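Wicker basket

A wicker basket is a container woven from bendy strands, usually willow, cane or rattan, though I've met plenty in paper cord and plastic too. I've been writing up household things for the Belcombe pages for ages and this is the entry I get the most letters over!

Shape

The low rectangular sort is the one you'll find on most sideboards (bread, fruit, post, keys, whatever's in your pocket). The sides usually flare a little so that empties stack, and the rim is finished with a thicker band, which takes the knocks. Meinir Gwynne of Trurley, who taught me to weave one May, calls an unfinished rim "an invitation to snags", and my jumpers agree with her.

Use

Fruit is the classic filling, real or pretend, but I'd say odds and ends win in most houses. Mine has held string, stamps and 5 dead biros.

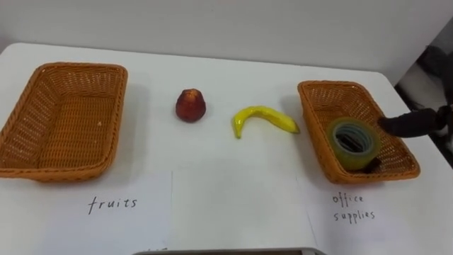 Two rectangular wicker baskets, the right-hand one holding a roll of clear sticky tape, with a red fruit and a banana between them.

Care

Dust with a dry brush, wipe with a barely damp cloth and keep it well away from the radiator – cane goes brittle in no time.

See also: Trug; Bread basket; Ruddock weave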